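Robots on the Returns Floor: Your Questions

Will the robot take my job?
No. All 4 people on the Cillolora returns team still work here, and we're hiring in June!

So what does it do?
Shoes, mostly. It's learning to handle pairs on a bench, the chore that wore out our knees (mine included).
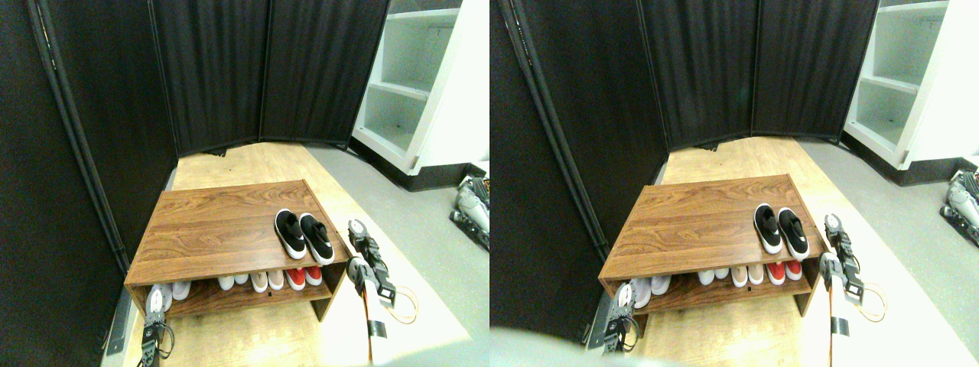 Trinidad Quiroga
Returns Floor Lead, Vomero

Does it know left from right?
It's getting there. We tried black sneakers, white ones, red ones, and I love watching the two grippers work out a plan.

What do we do instead?
Inspecting, repairs and calls with customers. Renzo Mancuso moved to repairs and can't stop talking about soles.

Do I need to code?
Not at all. Training takes 90 minutes, and Aldana Ulloa will happily run it twice.

Who do I ask about shifts?
Come find me, or leave a note at the Hsu desk.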